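Ikudness Fold Cloth, 90 cm square
Sold by Temgate Home Goods

Colors: purple, charcoal, oat
Pack: single, or set of 3
Ships from our Kikungate warehouse in 6 working days
Returns: 90 days, washed or unwashed

What it is

A square of cloth with a hemmed edge. Ikudness calls it a "portable sorting surface," and the card that comes in the packet uses that phrase four times. We sell it as a cloth. You spread it over a bed, a couch or a patch of floor, tip your shopping onto it, sort what you need to sort, then pick up the corners and carry the lot away. Crumbs and bits of wrapper go with it, or most of them do.

We were not keen to stock this. There is already a tablecloth in most houses, and a bedsheet folded twice does much the same job for nothing. We took a small batch after customers kept asking for it alongside the Darwish storage bins, and we have been using a purple one ourselves to see whether it earns its price. Our view is that it does for some people, and we have tried to say which ones below.

What the maker claims, and what we found

"Stays put on any surface." On a cotton sheet, yes, well enough. On a polished floor it slides. There is no grip backing, whatever the word "any" is doing in that sentence. Put a rug under it or sort on the bed.

"Lies perfectly flat." It doesn't. It comes out of the packet with hard fold lines, and after a few uses the edges bunch up and stay bunched unless you iron them. This makes no difference to sorting snacks. It would bother us if we were cutting fabric or laying out a jigsaw puzzle.

"Holds a full grocery haul." Depends on whose groceries. A heap of small packets is no trouble. Bigger bags are better left off to the side, and anything in glass or a can should not go near it, as the cloth gives you no protection if two jars knock together when you gather the corners.

"Wipe clean." No. It is woven cloth and it soaks things up. It goes in the washing machine at a normal warm setting, and we would wash the purple separately the first 3 times. Ours tinted a dishcloth.
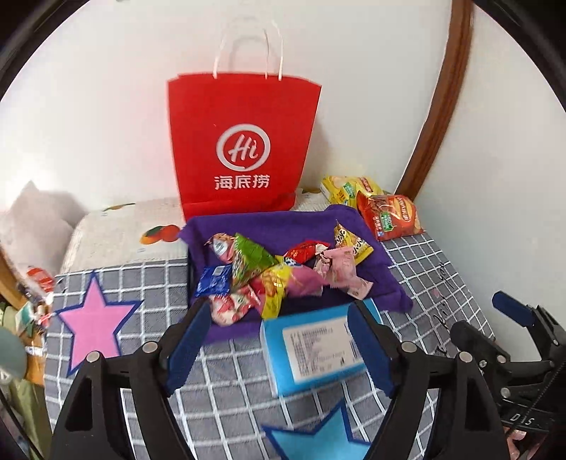
Fold Cloth in purple, on a bed, with a pile of packaged snacks. Bag, bedding and snacks not included.

Where it does make sense

Dividing up snacks is the use we keep coming back to. Small packets in bright wrappers disappear against a patterned sheet, and a plain dark cloth shows them up. If you are filling party bags, packing for a long train ride or splitting a care package between roommates, having one defined square to work in does help. You can also stop halfway, fold the corners over, and put the whole bundle on a shelf until after dinner.

It is also handy in a small room with no table. A bed is a soft, awkward place to sort things on, and light items roll toward wherever you are sitting. The cloth won't fix that, but it does keep the pile off the bedding.

Where it doesn't

If you own a kitchen table, use the kitchen table. If you want something to keep food in, buy a bin or a basket. The maker suggests the Fold Cloth as a picnic blanket, and at 90 cm it will seat one adult who doesn't plan to move much.

We would skip the set of 3 unless you are splitting it with someone. The saving over three singles is small, and we have yet to find a reason to have more than one out at a time.

Size and care

90 cm by 90 cm before washing. Ours lost a little on each side after 7 washes — not enough to matter, but the card says "zero shrink" and that is wrong. Tumble dry low or hang it over a door. No bleach. The hem has held so far, apart from one loose thread at a corner, which we snipped.

Questions we get

Does it have handles or a drawstring?
No. You hold the corners. The Ikudness carry strap is sold separately and we don't stock it. We tried one and it kept slipping off.

Is the color true to the photo?
Close. The purple looks a bit different by daylight and under a warm bulb. Oat shows every mark and is the one that gets returned most.

Can I use it for laundry?
For a few shirts, sure. A full load of wet towels, no.

Do you price match?
On the single, yes. Send us the link before you order. Messages that come in after 3 p.m. get answered the next working day.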